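Threads > Energy > Wumalitz Tidal

Went through the planning papers for the Wumalitz tidal scheme last night. Short thread on what is in them.

1/ The plan is for 13 turbines on the seabed, all in the channel north of the old ferry slip. Stallevent is the developer. Trosuner would lay the cable and build the substation.

2/ Rated output is not the number to look at. Tides turn, and the turbines sit idle at slack water four times a day. The papers do give a yearly figure, but it's in an appendix and most of the news stories skipped it.

3/ The cable comes ashore at Sutanto Point and runs under the coast road. That means one lane closed from October to March. The road is the only way to the clinic, so I'd like to see the traffic plan before anyone signs off.

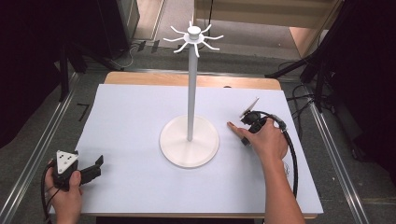
Stallevent Watch: They said one lane on the gas main job too and it was both lanes for a month. Ask who pays if it runs over.

4/ Fair point. The papers say Trosuner pays a daily charge after the end of March. They don't say how much. I've written to ask.

5/ Fishing. 199 written comments came in and 115 of them mention the crab grounds. The developer's answer is a no-pot zone around the turbines and a payment to boats that lose ground. Boats under a certain length have to show three years of landings to get it, and a lot of the small ones never kept records like that.

6/ Jobs. 746 during the build is the headline. Read the footnote – it counts the factory work, and the factory is not here. The long-term number for the harbor is much smaller and is given as a range.

7/ I'm still in favor of it. The channel runs hard and the tide tables are known years ahead, so the grid can plan for it. I just want the road and the crab payments settled first.

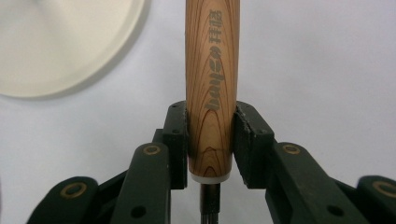 Sutanto Point, September

8/ Back from the drop-in session at the hall. The daily charge is still "under discussion." The landings rule may drop to one year for small boats – that was said out loud, but it isn't in writing yet.

9/ Comments stay open until the end of the month. Paper forms are at the library desk if you don't want to use the website. Put the page number next to each point you make.

31 replies · 64 shares

Contact | Copyright | Back to top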